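4.2 Storage conditions and reported taste

Participants in the Pruvdale and Skuststead samples were asked to record how they kept drinking water at home between filling and use. The diary covered 30 days and allowed one entry per drink. After incomplete diaries were removed, 2,672 entries from 86 households remained for analysis. Entries were coded by vessel (jug, glass, single-use bottle, refillable bottle), by location (refrigerator, bench, bedside, vehicle) and by whether the vessel was covered. Coding was done by two readers working separately, and disagreements were settled by a third.

Uncovered storage at room temperature was treated as its own category. It includes open jugs and glasses as well as plastic bottles left standing without a cap (Figure 3). Households that refilled single-use bottles were asked to note the number of refills, but many left this field blank and it was dropped from the model.

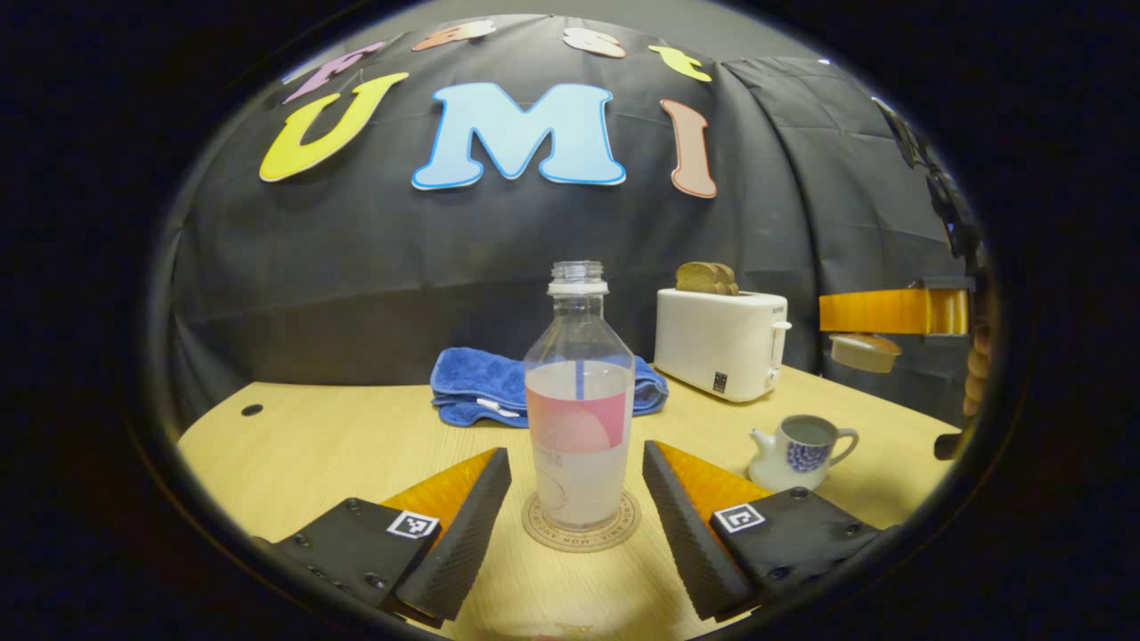 Figure 3. Clear plastic bottle, uncapped, on a coaster.

Nhung La has objected that the uncovered category mixes two habits that ought to be kept apart: water poured and forgotten, and water left to stand on purpose so that the chlorine odour fades. On her reading, any link between open storage and a flat taste would be weakened by the second group, who prefer the result.

The objection is a fair one. The diary had no field for intent, and the free-text notes mention odour too seldom to support a split. We therefore reran the model without the 8 households that described letting water stand as a routine. The direction of the effect did not change, although the interval widened — as expected with a smaller sample.

Vessel material had no clear association with taste scores once location was included. Saavedra's earlier survey in Clelberg found the same pattern in December, when tap water was colder at the point of filling. Seasonal differences between the two towns are taken up in Section 4.3.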